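The Drawer That Never Gets Sorted

Chopsticks are the first thing to go wrong in a kitchen drawer. They roll, they slide under the tray, and they split up. A set bought as pairs ends the year as a loose handful, and somebody setting the table for four has to hold them up to the light to find two that match.

Brestitz, a kitchenware shop in Clandlow, has sold chopsticks for 18 years, and the staff there hear the same complaint every week. Customers come in wanting one replacement. The shop sells them only in pairs, so the odd one at home stays odd.

The usual fix is a cutlery tray, but most trays are made for forks and knives. The long slot is often too short for a full-length chopstick, which then gets laid on a slant across everything else. Skolteo makes a tray with a 15-inch channel down one side. It works well if the drawer is deep enough front to back. Measure first, with the drawer pulled out all the way.

A cheaper answer is to keep them out of the drawer. A tall jar or a narrow basket on the counter will hold a family's worth, and wooden ones dry better standing up. Put the tips up, and leave some room between them.

Whatever you choose, start by emptying everything onto the table. A patterned cloth is fine for this and keeps things from rolling off.
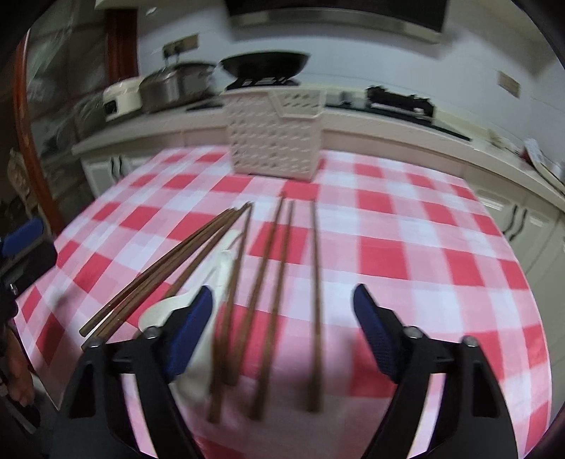

Lay the chopsticks side by side with the thick ends level. Differences in length and taper show up quickly that way. Tie each pair with a bit of kitchen string until you have been through the lot. Spoons can wait in their own pile.

Check the wood as you go. A rough tip can be sanded lightly and wiped with food-safe oil. A cracked one should be thrown out. Singles in good shape are worth keeping for stirring a pot or holding up a tomato seedling.

The Malhotra Street market in Clandlow has a secondhand kitchen stall in October, and it takes complete pairs.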